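Ranger ses papiers de justice à la maison

Un litige avec le propriétaire, un recours contre la mairie, une convocation devant le tribunal : tout finit sur la table de la cuisine, entre le beurre et les clés. Quinze mois de procédure pour une haie mitoyenne m'ont appris à classer. Pas à gagner, mais à classer.

Commencez par le papier le plus récent et remontez. Chaque courrier du greffe va dans une pochette, avec son enveloppe agrafée derrière, parce que le cachet de la poste compte parfois davantage que la prose du juge. Les originaux ne se perforent pas. Mon amie Elmarie Ngubane a percé un jugement en plein milieu du montant ; on y lit toujours 1 euros et quelque chose.
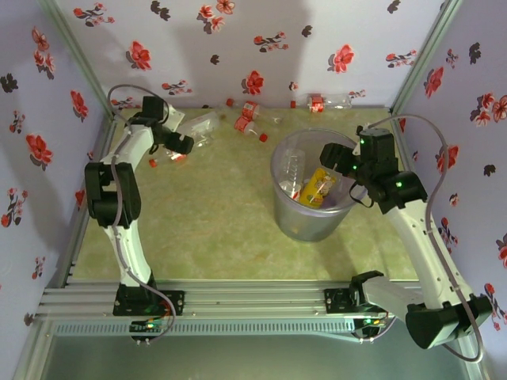 Pour les délais d'appel, une feuille au mur vaut mieux que n'importe quelle application. Écrivez la date limite en gros, au feutre, et à côté celle que vous vous fixez, une semaine plus tôt. Évitez seulement de la punaiser sur un papier peint à fleurs rouges et sombres comme celui-ci : entre deux bouquets, une échéance disparaît très bien. Un carton blanc dessous règle la question, et pour quelques centimes de moins qu'un huissier.

Côté conservation, gardez les jugements sans limite de durée et les brouillons de lettres furieuses jusqu'au lendemain matin, 8 heures.

Les boîtes d'archives se rangent au sec, à hauteur d'yeux. La cave est à proscrire, même si votre adversaire y garde les siennes. Notez le numéro du dossier sur la tranche (le mien est le 1327) et le téléphone du greffe sur le couvercle. Appelez plutôt en début d'après-midi, avec un café et un bon livre.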